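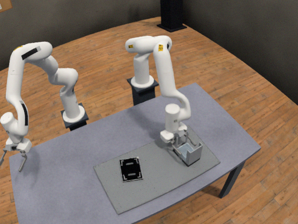
Lesen > Kurzprosa > Arbeitswelten
Suchbegriff eingeben Suchen Erweiterte Suche
Rubrik: Erzählung, kurz

Der Greifer

Zwanzig nach drei. Nachts, klar. Yaryna hatte die Schuhe unterm Schreibtisch, die Füße auf der Heizung, Durchlauf 3.362 auf dem linken Bildschirm. Der Kaffee von Mittag. Egal.

Rechter Arm über die Schale. Finger gespreizt. Linker Arm wartet, offen, leer, wie immer. Gut.

Noch 730 bis zum Ende der Reihe, dann konnte sie schlafen, dann konnte Hodžić seine Tabelle haben, dann Prenov, dann alle.

Die Idee war einfach. Zwei Arme, eine graue Schale, eine schwarze Platte, eine Matte drunter. Alles gerechnet, kein Gramm davon echt. In jedem Durchlauf ein bisschen was verschoben: die Schale gedreht, die Reibung runter, das Licht von woanders. Wer das in der Simulation oft genug übersteht, sagte die Theorie, übersteht auch den Tisch in Halle zwei. Die Theorie war von ihr. Steht auf Seite 35 der Arbeit, mit Formel.

In Halle zwei hatten sie es 50 mal versucht. Im Mai, mit Fenster auf, Vasilis mit der Hand am Notaus.

»Und?«, hatte Milovan Hodžić am Telefon gefragt.

»Kommt drauf an.«

»Worauf kommt es an.«

Darauf, was man zählt. Angefasst: jedes Mal. Angehoben: meistens. Hingestellt, wo sie hin soll: da wurde es still in der Leitung.

Jetzt also nochmal. Neue Methode, zweiter Anlauf. Nicht mehr alles gleichmäßig verwackeln, sondern da, wo es weh tut. Das Programm suchte sich selber die Fälle, an denen es scheiterte, und übte die. Abdelilah nannte das Vokabeln lernen. Sie nannte es Dikon, weil der Ordner schon so hieß und keine Zeit war für was Besseres.

3.362 weiter. Rechter Arm runter. Kontakt.

Sie beugte sich vor. Zu schnell, Knie an die Tischkante, Mist.

Die Kurve rechts, die Greifkraft, lief flach. Dann ein Zacken. Dann wieder flach, aber anders flach, niedriger. Der Arm hatte nachgefasst. Das hatte sie ihm nicht beigebracht. Keine Zeile dazu, nirgends. Sie suchte trotzdem. Strg F, nachfassen, regrasp, regrip, nichts.

Nochmal abspielen. Halbe Geschwindigkeit. Der Finger rutscht, der Arm hält an, geht ein Stück auf, geht wieder zu. Wie jemand, der im Dunkeln nach der Klinke tastet.

Telefon. Halb vier, wen ruft man an um halb vier.

Mawar ging beim zweiten Klingeln ran.

»Du schläfst nicht«, sagte Yaryna.

»Du auch nicht. Was ist kaputt?«

»Nichts. Er fasst nach.«

Pause. Decke, Lichtschalter, irgendwas fiel runter.

»Einmal?«

»Weiß nicht. Ich hab nur den einen angeschaut.«

»Dann schau die anderen an, du Huhn.«

Filter bauen. Tippfehler. Nochmal. Zacken suchen, wo danach die Kraft sinkt und die Höhe bleibt. Enter. Der Lüfter ging hoch, dann kam die Liste. Sie wurde lang. Sie scrollte, und die Liste scrollte mit und war immernoch nicht zu Ende.

Die ersten tausend: kein einziger. Danach tröpfelte es. Danach fast in jeder schweren Lage, Schale schräg, Reibung unten. In den leichten nie. Als wüsste er, wann es sich lohnt.

»Mawar?«

»Bin noch da.«

»Er machts nur, wenns schwer ist.«

»Schreib das auf. Genau so. Nicht schöner.«

Sie schrieb es auf die Rückseite von der Rechnung von Famumby, weil die da lag. Hodžić würde fragen, ob das ein Ergebnis ist oder ein Fehler. Prenov würde fragen, was es kostet. Vasilis würde gar nichts fragen, er würde den Tisch abwischen, die Matte gerade ziehen und die Hand auf den Notaus legen.

Zehn vor vier. Draußen das erste Müllauto. Auf dem linken Bildschirm war die Schale wieder unten auf der Matte, der Arm wieder drüber, neuer Durchlauf, anderer Winkel.

Sie zog die Schuhe an und ging den Schlüssel für Halle zwei holen.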